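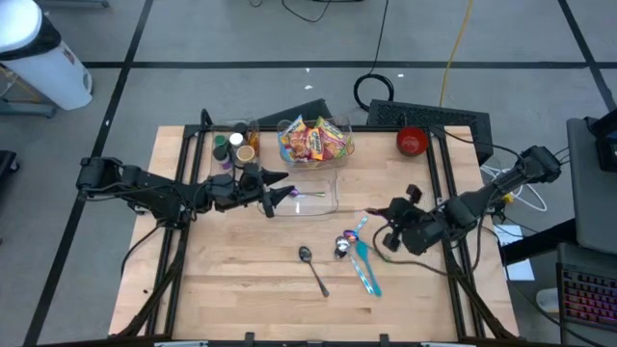

Written by the owner, Panholm Pantry & Drawer

About Panholm

Panholm is a small home organizing company. We do kitchens, and inside kitchens we do two jobs: the dry food and the drawer of spoons and spatulas that never quite closes. We don't do closets, garages or paperwork. If you need those, the office can give you the number of a general organizer.

I started the company after eight years of packing and unpacking kitchens for a moving firm called Hapeta. Most of the boxes I opened had the same things in them. There were spices bought twice, half a shelf of snack bags, noodles in a torn multipack, and utensils tossed in wherever they fit. I began sorting these for customers before I put them away, and they asked if I could come back and do the rest. As of December we have put 3,763 shelves and drawers in order.

How we work

Everything comes out first and goes on a table. We group it by how it is used. Spice jars stand together in one clear container, lids up. Snack bags get a bin of their own. Spoons, spatulas and other small utensils go in a shallow tray that fits the drawer. We use clear plastic for nearly all of this so you can see what you have without lifting anything out.

We keep food in its own packaging when the packaging carries something you need.

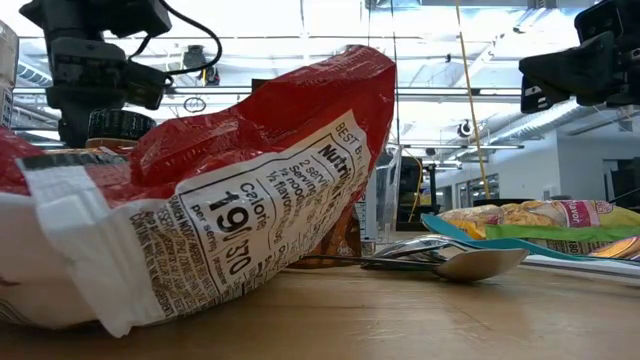
Ingredients, calories and the best-by line are printed on the bag, and once the bag is thrown out they are gone. If you prefer canisters, we cut out the panel and tape it to the back. Anything past its date is set to one side for you to decide on. We do not throw out food on our own.

A standard visit is 4 hours and covers one pantry or one cupboard wall plus up to three drawers. Larger kitchens are booked as two visits. Bins and trays are charged at cost, and you can use your own if they are clean and the right depth. We measure before we buy.

What we ask of you

Clear one table or counter before we arrive. Tell us who cooks and who reaches for snacks, as this decides which shelf things go on. You don't need to clean or sort anything ahead of time.

The most common question after a visit is where to put new groceries. Our answer is to put the new jar behind the old one, and to stop buying when the bin is full. 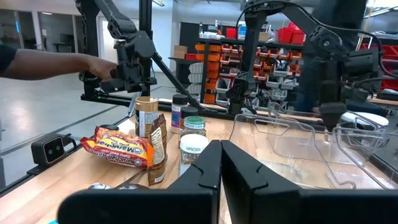
Ruverard wrote to us that the full-bin rule did more for their staff kitchen than the labels did, though they would have liked a deeper bin for the noodles and a second one for tea. Both are now on our supply list.

Booking

Visits are available Monday through Friday within 20 miles of the Panholm office. Send the width and depth of your shelves with your request if you have them. Changes to a booking are free up to two days before the visit.

Page last updated 2021-01-18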